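Contents | Previous | Chapter 9 | Next | Glossary | Index

Chapter 9
Comparing Grippers Fairly 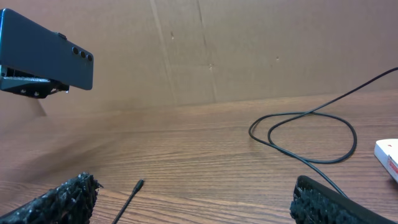
By now you have built at least one working arm, and you have probably formed a strong opinion about which gripper you like best. Good! Hold on to that opinion for a little while, because in this chapter we are going to put it to the test, slowly and (I hope) pleasantly, with a notebook open beside us.

The trouble with comparing grippers is that so much else changes when you swap one for another. The fingers are longer, so the arm reaches differently. The padding is softer, so the motor squeezes further before it stops. Even the camera view shifts a little, and a controller that learned its job through one view may stumble over the next. When I first compared the Cirusik fingers with the Soltani pair, I ran 47 grasps with each and was very proud of my table of results, until I noticed that I had moved the lamp between the two sets. I had to start over, and I have been fussy about lamps ever since.

We will work through 4 kinds of object: boxes, cups, cloth, and cables. Please don't skip the cables. They are a nuisance to pick up, they never lie the same way twice, and they will teach you more about finger padding than a whole afternoon of boxes. Our running case is the Flonderero bench study, which used 16 starting positions for each object and kept the same Zerno controller throughout.

Section 9.1 begins with the dull but necessary business of setting up the bench. Before you read it, write down which gripper you expect to do best with each object, and tuck the page somewhere safe.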